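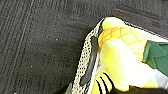
Chapter 7
Learning to Grasp from Wrist Views

A policy that controls a gripper has to decide, many times a second, where to move next. In the method covered in this chapter it makes that decision from the view at the wrist and from very little else. Such a view is close, narrow, and often badly exposed. A printed object that a person across the room would take in at a glance may arrive as a piece of yellow with an orange diamond pattern, a few black stripes, and a highlight so bright that the middle of the surface is lost. The dark ribbed surface next to it may fill more of the view than the object does. The policy must still find the edge between the two, because the edge is where the fingers will go.

Earlier chapters treated grasping as a planning problem. A fixed camera gave a model of the workspace, a planner chose a grasp, and the arm carried it out. That approach works well when the model is accurate. It works less well with soft goods, thin items, and anything that shifts when it is touched. In those cases the last few inches of the motion matter most, and a fixed camera often sees them poorly, with the hand in the way.

The Doltonar study was one attempt to move the decision closer to the object. A person guided the arm through each task by hand while the wrist camera recorded, and the recordings were used to train a policy by imitation. The group collected 100 demonstrations for each of 19 tasks, most of them simple pick-and-place tasks on a tabletop. No object models were used. The policy received the wrist view, the opening of the gripper, and nothing about the position of the table.

Two results from the study will be used throughout the chapter. The first concerns background. When the training and test surfaces were the same, the policy succeeded in up to 90 percent of trials. When the surface was changed from smooth to textured cloth, the success rate dropped sharply, even though the objects stayed the same. The policy had learned something about the table along with the task. Section 7.3 looks at how this can be measured, and Section 7.4 at the data needed to correct it.

The second result concerns light. Strong highlights on a pale or glossy area remove the pattern that the policy might otherwise use to judge distance. The group first tried adding random brightness changes to the training data. This helped a little. Recording 24 extra demonstrations per task under a stronger lamp helped more, and the reason is worth some thought: a brightness change affects every pixel in much the same way, while a real highlight moves across the object as the wrist turns.

The Levancombe data, introduced in Section 7.5, repeats several of these tasks with a second camera placed above the table. Readers can compare the two and form their own view of what the added camera is worth. The answer depends on the task — for flat objects it made little difference, and for stacked ones it made a large one.

You will need the material on coordinate frames from Chapter 3 and the section on loss functions in Chapter 5. The exercises use the Dendent simulator, and the setup steps are given in Appendix B.

7.1 What the Wrist Camera Sees

We begin with geometry. The camera is fixed to the wrist, so its position relative to the fingers does not change when the arm moves. A point halfway between the fingertips therefore stays at the same place in every view, as long as the fingers close evenly.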